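Gridport opens its robot teaching room in Nirncombe

Tue 31 March

Gridport has opened a teaching room in Nirncombe where people with no coding background can show a robot arm how to do small kitchen jobs. On opening day both benches were taken within minutes, and the line for a turn ran out into the hallway!

There are 2 ways to teach. At the first bench you take hold of a handheld gripper and do the job yourself, with a small camera near the fingers recording every move. At the second you sit a few feet back and drive the arm by remote control, which feels strange for a minute or so and then becomes very hard to stop doing.

Sessions last 90 minutes. Most newcomers start with setting spoons and lids in place, and the room's staff are happy to let them fumble. A clumsy grab followed by a good recovery is worth keeping, they say, and the arm learns plenty from it.

The project, called Idahosa, has been collecting demonstrations since November and now has 1,803 of them, all recorded at Gridport's old workshop. The new room should speed that up a lot. Grollmont, which makes the gripper pads, is lending spare sets so that a worn pair doesn't hold up a session.

Tabletop work is the focus for now. A spoon with a Hello Kitty handle shares the bench with plastic containers and a chrome stand, and the open gripper comes in low over the white surface.

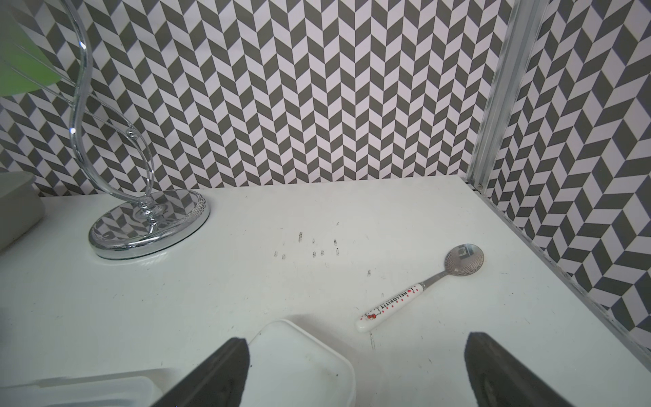 How many times does a person have to show the robot the same job?

It depends on the job. A simple pick and place can start to work after one session, while anything with a tight fit usually needs 3 sessions or more, with the objects moved to new spots each time.

Places for the spring sessions can be booked at the front desk in Nirncombe.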